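Notebook, textile corner, Lirnemmont workshop
11/28/25

Started the day with the floor, because we have postponed it since July. The long room has the strip carpet, the grey and near-white one which looks like planks, and it must be clear before we can lay out anything big on it. I moved the stools to the corridor and put the cardboard boxes under the window of the small office. Please do not bring them back, they block the door of the cupboard when they stand in the long room.

Vacuumed twice, once along the strips and once across. Along the strips is better. When I go across, the brush jumps a little at each join and leaves fluff behind. I wrote this already in the old notebook but the old notebook is at Wastia with the dyeing samples, so I write it again.

Cables. We have too many of them on this floor and they are all black. I wound up the ones which I could reach and tied them with cotton tape, not with the plastic ties, as the plastic ties catch in knitted things. For any cable that must stay, the rule is the same as before: first look for knots and kinks along the whole length, then lay it along the wall, then tape. A cable with a kink should be made straight by hand, slowly, and not pulled from the plug end. I pulled one from the plug end in July and we had to buy a new one.

Then the knits. The order from Pelkonen is for small blankets, and they want to know how the fabric behaves when it is folded and handled many times. I have from them two qualities. The first one is smooth and quite thin, and it folds like a bed sheet, so I have not much to write about it. The second one is coarse and much more interesting. In my notes I call it "the pebbly one", because the loops are small and round and stand up from the surface. Colour on the Pelkonen list is given as Amia, I suppose it is their own name for light teal. 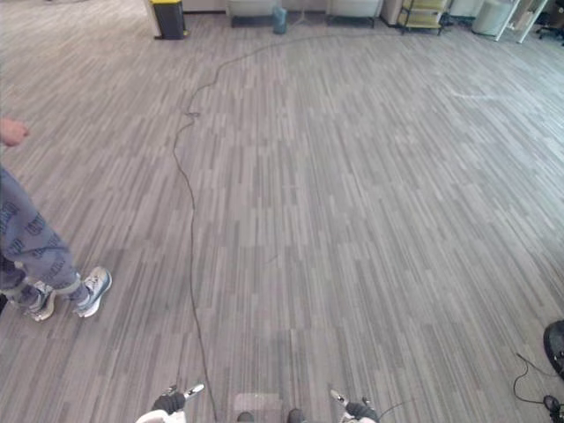
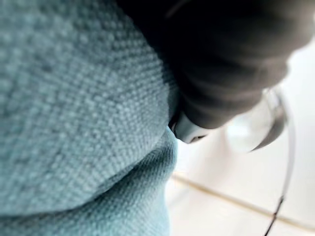

First picture: carpet in the long room, with cable. Second picture: the teal knit, bunched.

Notes on the pebbly one, in the order I made them and not in order of importance:

The fabric does not like a sharp fold. If I press a crease with my hand, it opens again to a soft roll after a short time. For the blankets I think this is good, but for packing it is bad, as the pile grows higher than we calculated. Pelkonen gives 60 pieces per carton. I do not believe this number. I would try with fewer in one carton and see if the lid closes without pressure.

It is difficult to judge the colour when the fabric is bunched. The tops of the loops look paler and more blue, and the places between them look darker. Laid flat on the table by the window it looks greener to me. So when we compare with the colour card we should always lay it flat, and always on the same table. I compared it on two tables before lunch and got two different answers, and then I crossed out both.

Edges: I looked only at one side today. The edge has a small tendency to roll. I put pins at the corners and left it on the board, and I will look again after the night. If it still rolls, we ask Pelkonen if they steam it before they send it, or if we must do it.

Weight: the kitchen scale shows over 200 grams for the test square, and the smooth one is clearly lighter. I do not trust the last digit of the kitchen scale. The good scale is at Wastia also. Somebody should make a list of what is at Wastia.

Fluff: after folding the pebbly one nine times on the dark cloth, there was some fluff on the cloth, but less than I expected. I collected it with tape and glued the tape on the next page. The smooth one left almost nothing. I did not wash either of them yet. The washing will be at 60 first if the label allows it, but the label on the test piece is missing, so I must write to ask. Until there is an answer, nobody washes it, please.

One more thing about the carpet. Light fluff is hard to find on the light strips, and I noticed it only when I knelt down. If we do the big layout directly on the floor, we need the white sheet under it, otherwise I cannot say which fluff comes from the fabric and which was there before. The white sheet is 2 metres wide, which is enough for the blankets but not for the long curtain piece. For the curtain piece we could join two sheets with the wide tape, on the back side only.

To do:
write to Pelkonen about label, steaming and carton
look at pins and edge
bring good scale and old notebook from Wastia
check if there is more cotton tape – I used the last big roll
new bag for the vacuum cleaner
ask which stools belong to the small office

Later, same day: took out one pin too early because I was curious. That corner rolled back at once. I put the pin in again and marked this corner with a red thread, so it should not be counted in the result.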